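The Skenbridge open day happens once a year, in April, and I had managed to miss it four times running. This year I was at the gate by half past nine, which put me behind a party of retired surveyors who had clearly trained for it.

The business park used to be the Saltberg paper mill, and the mill is what I had come for. There are 58 steps up to the old drying loft. Tobiloba Amadi, our guide, told us this at the bottom, in the tone of a man who had lost people before. At the top you get a long room with slatted walls, a smell of wet dog and a view of the car park.

Rags came in by barge, were sorted and boiled, and left as ledgers. In a good week the mill turned out 1,820 reams, most of it for clerks. I asked whether any of the ledgers survived. One does. It records the purchase of rags.

The papermaking session was run by Uchenna Babalola, who has endless patience and needed it. You dip the mould, lift it level and give it a shake. My sheet came out thick at one end and absent at the other. She called it 'characterful' and put it under the press before anyone could see.

After that we were let loose on the tenants' units, with a paper map drawn by somebody fond of arrows. I went round all of them except Plolwood, where the queue was out of the door - they were giving away offcuts.

Two robot arms at a marble-patterned worktop, and a phone in a pale case:
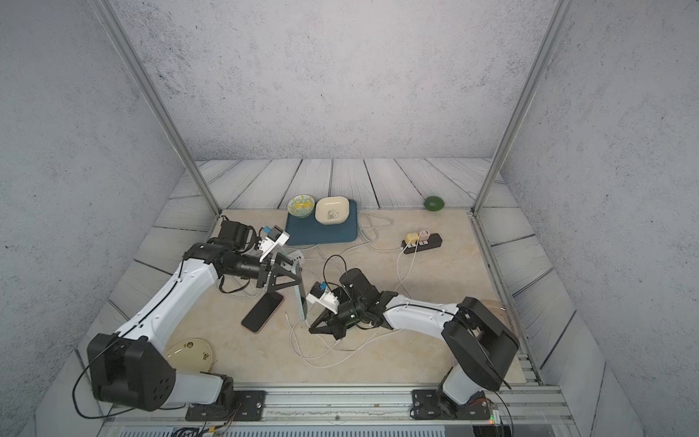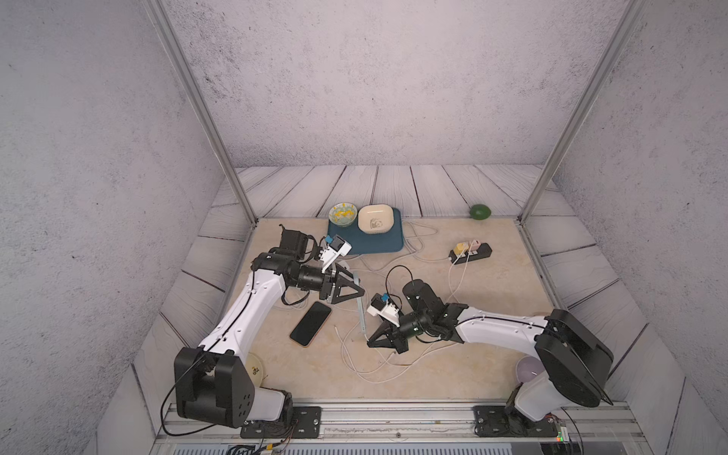
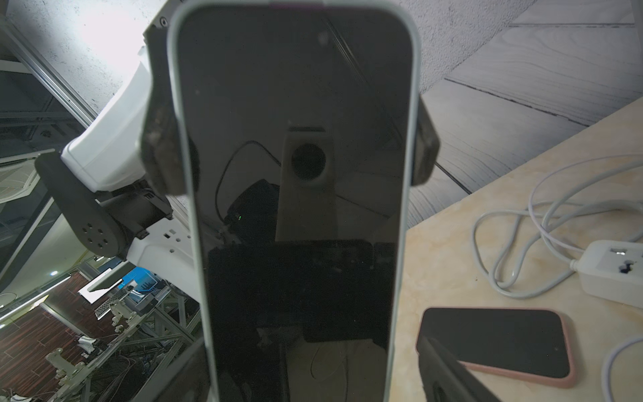 Lunch was in the Gunawardena canteen, in what was once the boiler house. The soup was lentil and the queue was mostly surveyors. I had the last cheese scone and felt no guilt, having seen how they behaved on the stairs.

Parking is free but the lower field floods, so use the top one. My sheet of paper arrived by post a fortnight later, in a much better envelope.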